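3 min read

I've spent sixteen weeks on the Morkuritz doorway runs in simulation, and I'm tired of hearing that a fall in there "doesn't count." Ours leaned at the doorway with both grippers up, and the log said posture nominal. Nominal! Hok-lam Tsai wanted to reset and move on. I get it – resets are free, and we had 2,670 runs to get through.

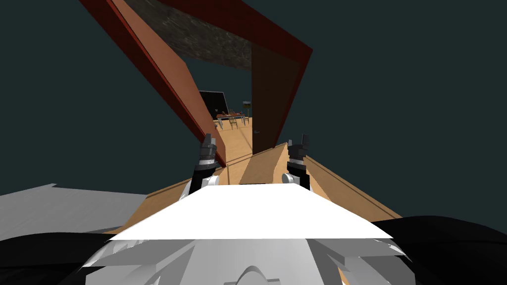

Free resets are the problem

When a fault costs nothing, you stop reading it. I went back through the logs and found 437 runs with the same bad tilt reading, every one of them marked "retry." Put that on real hardware at Nunasik, with people walking by, and I wouldn't stand near the door.

The grippers get the same shrug. One finger lines up behind the other in the wrist view, and we trust whatever number comes back for the gap.
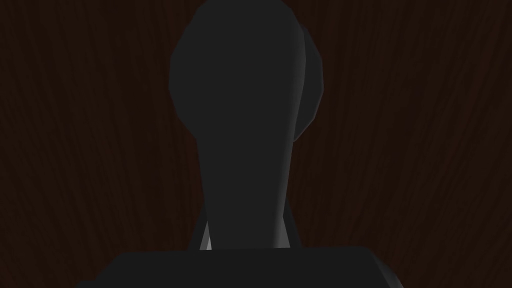
By Szu-yu Man | 2024-03-21

So my pitch for April is simple: a bad tilt stops the batch until a person signs off. Yes, it's slow. Othmane Ezzat already hates it, and I'm still asking for it.

Contact Skilia | © Skilia | Back to top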